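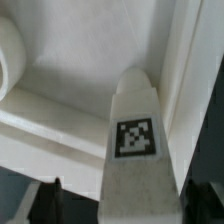
The white post with its square label.

The White Set

The tray came to me in November, in a box that had once held printer paper. My aunt had left me the contents of her workroom in Cotdale, and most of that was scrap. My cousin had already taken the lathe and the good chairs. I got the box and a letter from the lawyer that valued the contents at nothing.

I drove down to see the room before the lease ran out. It was on the second floor over a dry cleaner and smelled like warm shirts. My aunt had painted everything in it white, including the radiator and the inside of the closet. She said colors made her guess. I never knew what she meant by that and I was never close enough to her to ask.

She had worked for the Nadisach company for most of her life, making sample pieces for their games and puzzles. When they let her go she kept on making them. She would finish a set, wrap it in newspaper, and mail it to the company with a note. The company mailed it back. I found a stack of the return slips in a drawer, held together with a binder clip. The last one had a line written on it by hand that said, please stop.

I sat on the floor and ate a sandwich and opened the box.

The Pieces

It was all white plastic. There was a shallow tray with raised walls and round pegs standing in it. There was a block you could nearly see through, like bathroom glass, with square black-and-white labels on its faces. There was a tall post, wide at the bottom and narrow at the top, with a smooth rounded cap. It had a label too. The lower part of it was smudged gray, and I thought of her hands.

No rules came with it. I turned the box over and shook it. I looked through the newspaper, page by page, and read part of an article on a school bond. Then I put the tray on the workbench and started moving things around in it.

I am an insurance adjuster. I look at a kitchen after a fire and say what it was worth. I can do that because somebody always tells me what the thing was for. A stove is a stove even if it's melted. I had never had to look at an object in perfect shape and not know what it was.

I tried the block flat and I tried it on end. I tried it leaning. It would lean against one of the pegs and stay there a while, and then slide a little when a truck went by outside.
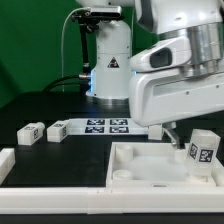

By 5 in the afternoon the light in the room was going and I still had no idea. I had made up a game where the block had to get from one end of the tray to the other without touching the floor of it. It wasn't a good game. I played it until I was mad at it.

On my way out I stopped at the dry cleaner. The woman at the counter had known my aunt to say hello to. I asked if she ever talked about what she was making up there. The woman said she had asked her once, and my aunt said it was a lock.

"A lock for what?" I said.

"I had customers," she said.

Azar

I called the company on my lunch hour. They had been bought by a bigger outfit named Azar and the man I got had never heard of my aunt. He was nice about it. He put me on hold and came back and said there was a file, and that somebody had once offered her 500 dollars for the white set and she had turned it down. He couldn't say who had made the offer. He asked if I wanted to sell it now. I said what would you do with it, and he said he supposed they'd put it with the others.

"What others?"

"She sent a lot of things," he said. "Some of them never got returned. They're out at the warehouse in Hillach."

I asked him how many was a lot. He said he hadn't been out there himself.

I told my husband about it that night while he was doing the dishes. He said to take the 500 if it was still good. He said it kindly. We had a roof to pay for. I said I would think about it, and I set the tray up on the dining table after he went to bed.

A lock was a better idea than a game. With a lock there is a wrong way and a right way, and when you get the right way something lets go. I worked at it with the overhead light on. The tray had a small dark slot in its front wall that I had taken for decoration. I put my fingernail in it. I tried a butter knife, then a folded index card. The card went in a little way and stopped.

I did this for most of the winter. I wasn't obsessed. I went to work, I paid the bills, we got the roof done on a loan. But after supper I would sit down with the pieces for a while, the way other people do the crossword. I learned which peg was loose. I learned that the cap of the post was set back a little from the shoulder under it, and that if I held it up to my eye and looked along it I could line it up with the corner of the room.

I started to like the white. With nothing to look at but edges and shadows I got better at seeing them. At work I noticed a crack in a ceiling that two other adjusters had missed, and it saved the company money, and they gave me a gift card for a steakhouse. 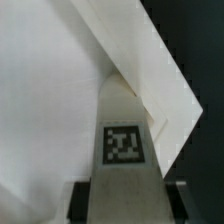
Hillach

In the spring I drove the 200 miles to the warehouse. The man from Azar had left my name at the gate. A kid in a sweatshirt walked me down a row of metal shelves and pointed at the bottom one and went back to his phone.

There were seven boxes, all printer paper boxes. I pulled out the nearest one and opened it on the concrete. Inside, in newspaper, was a white tray.

The next box had one too. I opened them all. The trays were different sizes and the pegs stood in different places, and each one had a slot in its front wall. I lined them up on the floor in the aisle. Then I went out to the car and got mine from the back seat, where I had put the seat belt around it, and I set it down at the end of the row.

I moved them around for a long time. The kid came by and looked and asked if they were for a kitchen.

"I don't think so," I said.

He squatted down. He picked up the tray next to mine and turned it so the long side faced the other way, and pushed it up against my tray until the walls met. He pushed a little harder. There was a small click, like a pen.

"Oh," he said. "They go together."

I asked him what time they locked up. He said whenever he left, and he wasn't in a hurry, and he reached for the next one.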